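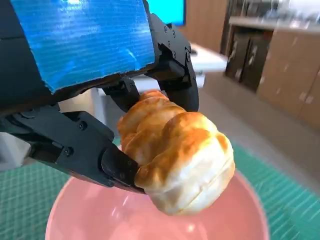 The Diocese of Zarau has published a full account of its common fund for the first time, setting out what its parishes contribute, how the money is held and where it is spent. The report runs to nine chapters and was placed on the diocesan website in January, with printed copies sent to every parish office.

The common fund was set up to help smaller congregations meet costs they could not carry alone. For most of its history it was reported to the diocesan synod as a single line in the annual accounts. Members of the synod had asked on several occasions for a fuller breakdown, and a resolution to that effect was passed with a large majority at its last session.

According to the report, 399 separate grants were made from the fund during the year under review. The greater part went towards repairs to church buildings, including the replacement of the roof at Troncoso, where services had been held in the parish hall. Other grants supported clergy housing, heating costs and the training of lay readers. A smaller share was sent overseas through the diocese's long-standing link with the church in Siltora.

Lejla Karagiannis, the diocesan secretary for finance, oversaw the preparation of the document. In her introduction she writes that parishioners "have given faithfully, and often from modest means, and are entitled to know what their gifts have made possible". She adds that the diocese intends to publish a similar account every year.

The figures show that collections have fallen. Income from parishes was down by roughly 8 per cent on the previous year, a decline the report attributes to lower attendance and to the closure of two churches in the Nandora valley. Administrative costs accounted for 6 per cent of spending. Legacies made up part of the shortfall, but the authors caution against relying on them, as they vary widely from one year to the next.

The report has been received with some reserve in the rural deaneries. Helge Engström, a lay member of the synod for Nandora, welcomed the publication but said that it left important matters unsettled. "We now know how much was granted and to whom," he said. "We do not yet know how one application is weighed against another, and for a parish that has been refused twice — as ours has — that is the question that matters."

The diocese has said that the criteria for grants will be reviewed and that parishes will be invited to comment in writing before any change is made. Applications already received will be considered under the present rules. The synod is expected to debate the report when it next meets, and a motion asking for the fund's investments to be listed individually has been tabled for the afternoon sitting.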